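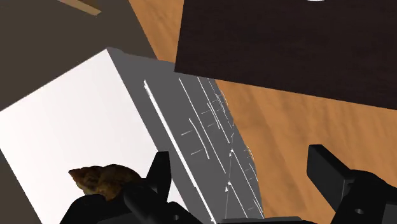

Wrist-level view in the simulated room, with both gripper fingers open and a small spiral shell on the white block.

Skotorine Rulebook for Simulated Arm Work
From Plenduvberg – item 1583

Skotorine is our good-practice kit for people who set up tabletop tasks with a simulated robot arm. It's a printed rulebook, a set of scene files and a check sheet you can fill in on screen, and we love how much calmer a project gets once everybody sets up to the same page!

The new edition has 29 rules in 9 chapters. Chapter 4 has grown the most (we rewrote it in October after a long round of testing at Flalis) and it covers clearances, resting poses and what counts as a fair start. A few of the rules people ask us about:

Rule 4.2. Start every run with the gripper open and clear of all objects.
Rule 4.5. Keep the wrist view and the room view for every run, and store them under the same run name. A finger can hide part of a small object up close.
Rule 4.6. Write down any object placed near an edge. Don't nudge it inward to make the task easier.
Rule 4.9. Judge a grasp from the logged contact data, never from a still picture.

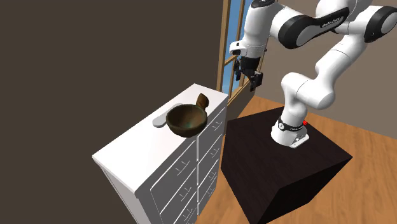 Room view: the arm on its dark pedestal, gripper clear of the brown bowl on the chest of drawers.

Chapter 6 is our favorite. It deals with odd shapes – spirals, handles, thin flat things lying under other things – and gives you plain wording for each, so two people labeling the same run end up with the same names. The Simões word list is bound in at the back.

What you get
Rulebook, spiral bound, lies flat on a desk
Scene files for 10 furnished rooms
Check sheet and run log templates
Updates to this edition at no extra charge

Please note that Skotorine covers simulated work only. If you're moving to a real arm, you'll need a separate risk assessment and the safety instructions that came with your machine.

Page updated 12/14/25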